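The open day at Salteck was meant to start at ten, and by a quarter past we were still in the foyer with our lanyards and a biscuit each. I was there for the council, which had given the company a grant for reasons I was supposed to find out.

Filipa Abreu came down to fetch us. She had the job title Head of Domestic Futures and the look of a woman who'd been up since four with a screwdriver.

"Today you'll be meeting Frade," she said. "Frade tidies."

"Tidies what?" asked the man from Flerkier, a rival outfit that had apparently been invited out of politeness and had come out of spite.

"Bedrooms," said Filipa. "To begin with."

She walked us past a wall chart of progress. Frade had practised 3,000 pick-ups since June, of which 600 had gone well and 166 had gone so well that somebody had drawn stars beside them. I asked about the rest. Filipa said the rest were data.

My own son, who is fourteen, has been producing that sort of data for years without a grant.

The bedroom was at the end of the corridor, behind a rope. We lined up along it the way you do at a zoo when the animal is asleep. Filipa explained that before Frade could do anything alone, a person had to show it how, over and over, with a gripper in the hand. The person this morning was a lad called Nivel, or else Nivel was the software. She said the name while looking at both of them and I never got it straight.

"What's it going to do first?" I asked.

"Clear the bed."

"Where does it all go?"

A pause. The man from Flerkier got out a pen.

"That's phase two," said Filipa.

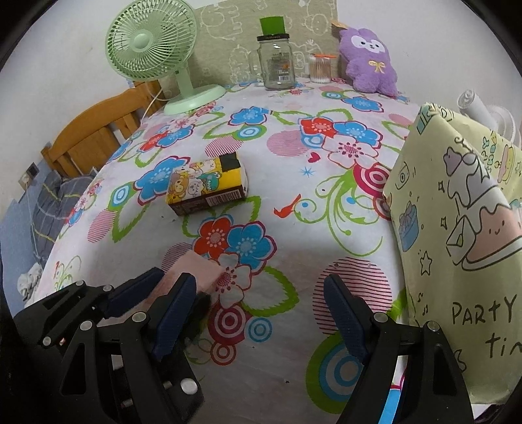 I said the flowers on the sheet were cheerful. Filipa said the flowers were murder. A red blossom and a red thing somebody had dropped looked much the same to Frade, and back in the early days it had spent almost 400 tries picking a daisy that was printed on.

"And the alpaca?" said the man from Flerkier.

"The alpaca stays where it is."

"Is that a technical limitation?"

"It's a decision," said Filipa, and he wrote that down too.

We watched for a while in silence. I thought about my grant form, which had a box marked Benefit to the Community, and then about the snack box, because the biscuit had been a small one. Down the line a woman from the library asked if it did books. Filipa said everyone asked if it did books, and lifted the rope to let us out past the gift table.

I bought a tea towel. It's on my kitchen floor at the moment, waiting for phase two.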